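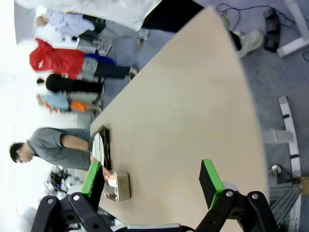 A tray should be set down before anyone decides what goes on it, Panya Somboon told the group, and most of the arguments about table setting come from doing it the other way around. Put the tray where the person will sit. Put the plate in the tray. Then look at how much room is left, and be prepared for it to be less than you thought.

The group had come to Podau, a rented hall with gray carpet and a good freight elevator, to learn how to lay out a shared lunch. Somboon has been teaching the class for Grorivico, a small catering school, through most of August. It runs two hours. There are no slides. People stand along a big table and move dishes until the table works.

Her subject is the self-serve meal, the kind an office or a community center puts on when it has one table, a few metal containers and more guests than chairs. Plenty of these meals go badly for reasons that have little to do with the food. The line stops at the rice. The spoons are at the wrong end. Two people reach for the same dish from opposite sides and one of them gets a sleeve in the sauce.

The fix starts with the containers. Somboon prefers small steel ones to the deep pans most caterers bring. A small container empties sooner, so it gets swapped sooner, and the food in it looks like food somebody meant to serve. A deep pan that is three-quarters gone looks like leftovers. She also likes a rectangular shape, which sits flush against its neighbor and doesn't wander when someone digs at a corner.

Steel has its drawbacks. It shows every fingerprint, and it gets hot. Akpalu, the rental house that supplies many of the local halls, sends its containers out with a cotton cloth folded in each one, and Somboon tells her students to keep the cloths. They go under anything hot and over anything waiting.

Trays are the next question, and people have strong feelings about them. A dark tray hides scuffs and makes a white plate easy to find, even in a dim room. It also shows crumbs. A light tray does the reverse. Somboon uses dark ones and wipes them between seatings. What she won't use is a tray without a lip. She has seen plates slide off flat boards, usually while someone was turning to talk.

The lip takes up space, though. A plate that fits on a board with room for a glass may fill a lipped tray of the same outside size. Measure the inside, she says, and take the plate with you when you go to buy.

Then there is the edge of the table. A straight edge makes it easy to line things up. A curved one doesn't, and beginners tend to follow the curve with the trays, so that by the far end everything is pointing somewhere else. Somboon has students set the first tray square to their own body and then walk around to check it from the guest's side. Most of them move it back a little. A tray with its front hanging over the edge will tip when a hand comes down on it, and a tray set too far back makes people lean across to reach the plate. She asks for a thumb's width.

Serving order gets the last half hour. Plates first, then the plain food, then whatever has sauce, then utensils. Napkins go with the utensils, never with the plates, where they get carried the whole length of the table under somebody's thumb. Drinks need their own surface. If there isn't one, a windowsill will do.

Anyone who wants to put together a set from scratch can do it without spending much. Brotent sells a starter kit of containers, lids and trays for $565, and a larger one with serving tongs and cloths for $707. Somboon thinks the smaller kit is enough for an office. The lids are the part people lose, so she suggests marking them on the underside with the same number as the container.

Storage is simple as long as everything is dry. Containers nest, trays stack, and the lids stand on end in a box like records. She stacks the trays with a sheet of paper between them, which keeps the surface from dulling.

The next class at Podau is on 19 August 2019. Bring an apron, and bring a plate from home if you want to try it in the trays.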